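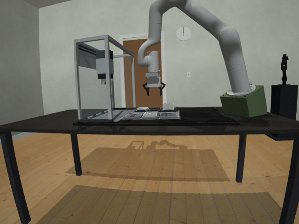

I have wanted to get away from cartridges for years, and the Gemico Flula is the first refillable ink tank printer I've liked enough to keep. It prints, scans and copies, and you fill it from bottles through a little flap on the right side. It's wider than my old laser and the paper comes out a long way in front, so measure first! A long black table on a light wooden floor, like the one in the picture, would suit it very nicely, but my desk is half that and I had to move the lamp.

Setup took 15 minutes, most of it waiting for the tanks to prime. The bottles are keyed so the cyan won't go into the yellow tank, and I didn't spill a drop (I spilled plenty with the refill syringes I used to buy from Bloxham). Wi-Fi connected on the second try. 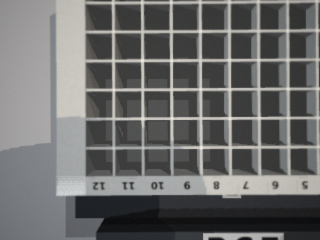
Text is lovely. Black comes out really black, even on the cheap Irkham copy paper I get by the case, and small type stays sharp down to footnote size. Photos are good on glossy stock and a bit flat on plain. My counter says 1181 pages and the black tank is still well above the low line. Gemico claims 4000 pages from a full black tank, and at this pace I can believe it. 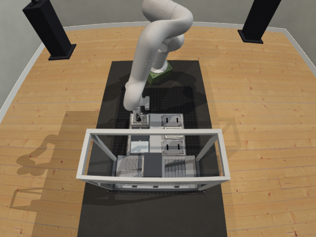

Page last updated: Oct 16, 2021

Now the grumbles, and there are only 3. The paper tray feels thin and you have to push it until it clicks. Envelopes go in one at a time through the back. And the head cleaning cycle is slow and noisy, though I've only needed it once, in January, when the printer had been sitting idle over the holidays. One cleaning cleared up the streaks and the next test page was perfect.

I added this last part after a few people asked about duplex: yes, it does both sides automatically, and no, it hasn't jammed on me yet. Heavy card is single-sided only. 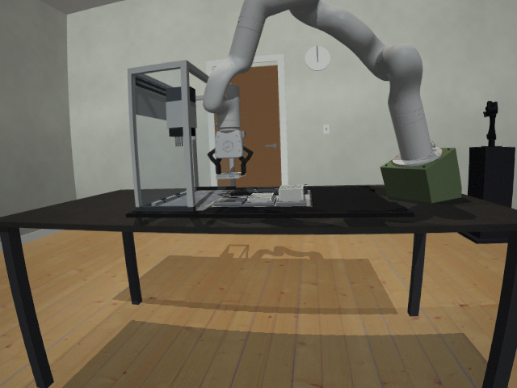 Alfie Fairclough wrote in to say that the Flula's scanner is better than I gave it credit for, especially on old receipts, and that leaving the printer switched on stopped his black ink from streaking. He also says the magenta runs out first if you print a lot of flyers, so keep a spare bottle in the drawer. I've ordered one.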